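# Tuesday evenings at the sorting table

By the time I had found the right door at Stananside, been given a mug of tea and been told firmly to mind the cables, the robotics club was already deep in an argument about batteries. Did a battery belong with the switches, or did it deserve a place of its own? It went on for quite a while, very good-naturedly, and I'm not sure it was ever settled!

The club began in February with a grant of £500 and a name, Drenon, that one of the younger members made up on the bus. Fulgencio Villalobos, who taught electrical installation for years before he took the group on, set them a task that sounds like nothing at all: take a muddle of parts and sort them into two trays, one green and one blue, using a pair of robot arms. "My granddaughter could do it before her toast was ready," he told me, "and she would be talking the whole time."

It is a good deal harder for an arm. A round button rolls when you nudge it, a curved bracket offers very little to get hold of, and anything small and light has a way of skating off just as the fingers come together. The students work in teams of four, two looking after the arms and the others keeping the notebook, which is a lovely scruffy thing full of crossings-out and the odd biscuit crumb. (I was allowed to read it, though I was asked not to quote the page on the power supply.)

They have a friendly match coming up against the club from Bickerstaff, and Bevico, a small parts supplier down the road, has promised a box of odds and ends that neither side will see beforehand. Fulgencio is rather looking forward to that. His students, I think, are slightly dreading it, and they have asked for an extra session on plugs and connectors. 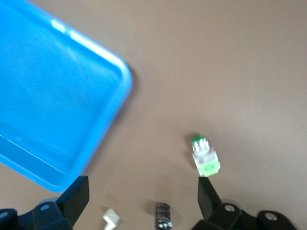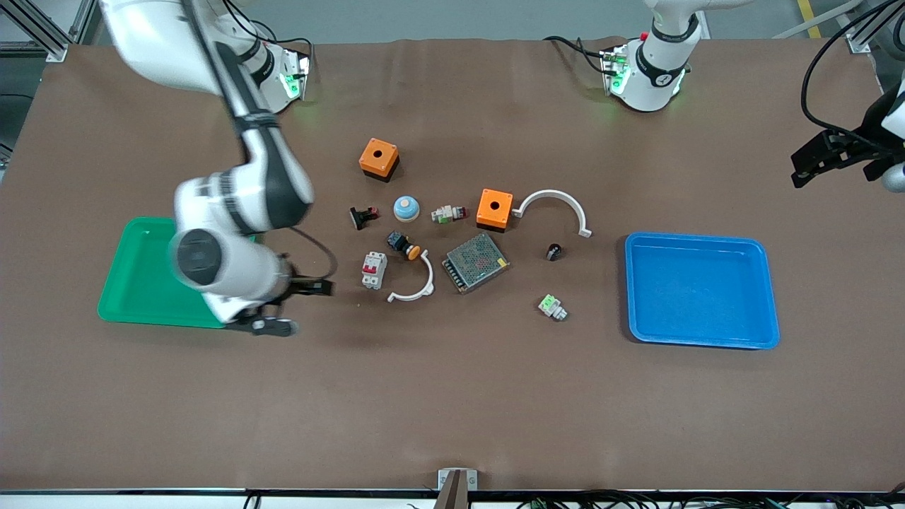
*The sorting task at Stananside, with the blue tray still to be filled.*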